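Remcombe Household Studies
Call for Participants: Table Setting and Tidying Sessions

Remcombe Household Studies invites adults living in or near Murnarholm to take part in a series of paid sessions on everyday tabletop tasks. The sessions concern small items kept in baskets and trays, such as stoppered glass bottles, and the ways in which people place them, take them out and clear the table afterward. A total of 28 places are available. Sessions begin in April. 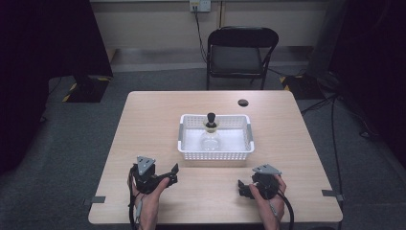
Each participant will attend two sessions of 150 minutes, including a rest period. Work is carried out at a table, and participants may sit or stand as they prefer. Written instructions are provided for every task and will be reviewed with a member of staff before the first one begins.

Applicants must:
- be 18 years of age or older
- have comfortable use of both hands
- be able to read instructions in English
- be available for both sessions, starting at 9:30 a.m.

Experience in housekeeping or food service is welcome but is not required.
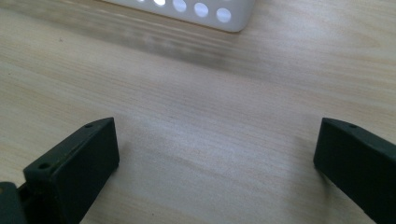
White perforated container on the wood-grain tabletop.

Participants are asked to remove rings and bracelets and to roll long sleeves above the wrist. Glass items must be handled in accordance with the instructions. Any breakage should be reported to staff at once and will not be charged to the participant. 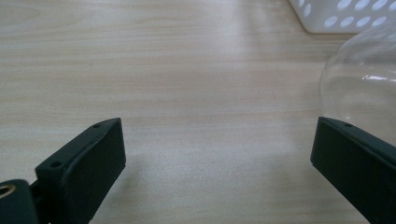
The tabletop is to be left clear at the end of each session. Payment of $253 is made on completion of the second session. Participants may withdraw at any time, and those who complete one session only will receive half of this amount.

To apply, send your name, a daytime telephone number and your preferred weeks to Bernadette Strickland, Participant Office, Grurnton Building, Room 28. Questions about the study itself should be addressed to Soledad Whitfield, Study Lead, at the same address. Applicants will receive a reply in writing.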